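Community hall check, Gasthorpe - Fri 11 March
Checked by Sneha Saxena

Front exit: OK. Opens fully, and the new push bar is a joy!

Fire extinguishers: OK. Both gauges in the green, tags signed by Gianni Ferri.

Stair treads: FIX. Loose nosing on step 18. Please tape it tonight.

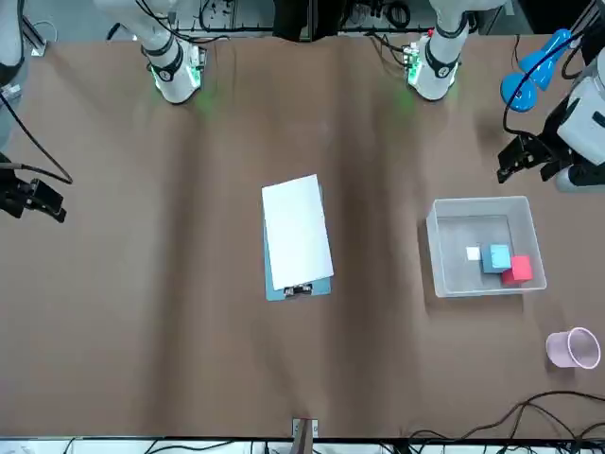
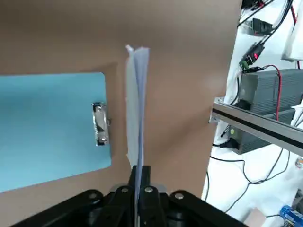 Kitchen outlets: OK. All tested, including the tricky one behind the fridge (lovely work, Sushil).

Emergency lights: OK. Stayed on the full 20 minutes - so much better than December!

First aid box: RESTOCK. Down to 2 burn dressings. Bimla Srivastava is ordering more.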